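Progress report to Brundano, cable preparation work
Thu 21 March
Prepared by Loïc Sabatier, Clekico

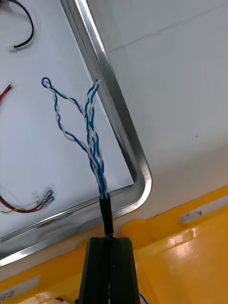
In this period we worked mostly on the preparation of the cable ends, as it was agreed in October. The first batch has 488 ends in total and the stripping is finished for all of them. Crimping is started but goes slower than the plan.

The main difficulty is the length of jacket that we remove. If we strip too much, the twisted pairs open by themselves and the fitter must twist them again by hand. If we strip too little, the pairs do not reach the terminals without pulling. After some trials with Kaller we now have one fixed length for all cables, and it is written on the work sheet.

We had to reject 20 ends because the blade marked the insulation of the inner wires. The blade was changed and the depth set again – after this we did not see the same marks. The rejected ends were cut back and stripped a second time, so no cable is lost.

Howlader delivered the crimp terminals two weeks late. This delay is the reason why the budget line for assembly is still almost not used. I ask to move this amount to the next period, without change of the total.

Next steps: finish the crimping, test each pair for continuity, and label both sides of each cable. I also need your answer on the two labels proposed in my last message.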